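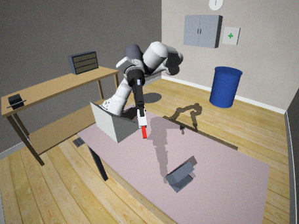

4.2 Table tops and floor colour

Residents at both sites spoke more about low tables than about any other piece of furniture. At Gindton the lounge tables had been bought over several years and did not match. At Vedercombe they were all bought together when the ground floor was refitted, and the tops were chosen to go with the new floor. The interviews, all carried out by Florencia Cabral, included one open question on moving about the lounge. Of the 21 residents who answered it, 13 mentioned a table before they mentioned a chair, a rug or a door.

The usual complaint was that the edge of the table was hard to find. Residents described putting a cup down short of the top, or knocking a shin on a corner while making for a seat by the window. One woman at Vedercombe said she steered by the chairs and hoped for the best with the rest. Staff at the same home had started leaving a folded newspaper on the corner nearest the walkway. They told us that this had not been agreed with anyone and that the newspapers were often tidied away by the evening shift.

We used the Cadwaladr scale to rate the difference in lightness between each table top and the floor beside it. The scale runs from 0 to 100, and readings were taken with a Trukeck handheld meter at the middle of the long side, with the room lights on and the curtains open. Low readings came from two kinds of pairing. The first was dark wood on dark carpet, found only at Gindton. The second was a pale top on a pale floor, such as a pale pink top over light wood planks (Figure 3). A difference in hue did little to raise the score in the second group. Residents with cloudy vision also gave hue little weight when they talked about edges, and several were unsure what colour the tables were.

Height mattered too, though less than we had expected. Low tables fall outside the line of sight of a person walking with a frame, who tends to look at the floor a short way ahead. A taller table in the same finish drew fewer complaints, but residents disliked it for other reasons. It blocked the view of the television, and it was awkward to reach over from a soft chair.

Two of the homes' managers asked whether coloured tape along the edges would help. We did not test this as part of the study. Tape had been tried at Gindton before our visits, and residents there remembered it mainly for looking untidy and for lifting at the corners. A contrasting edge strip fitted by the maker would avoid both problems, but it would have to be chosen at the time of purchase.

The readings were taken in daylight in April, and we have no matching set for winter afternoons. Lamps were rarely switched on during our visits, so their effect on the darker pairings at Gindton is not known. Section 4.3 deals with seating and the width of the routes between chairs.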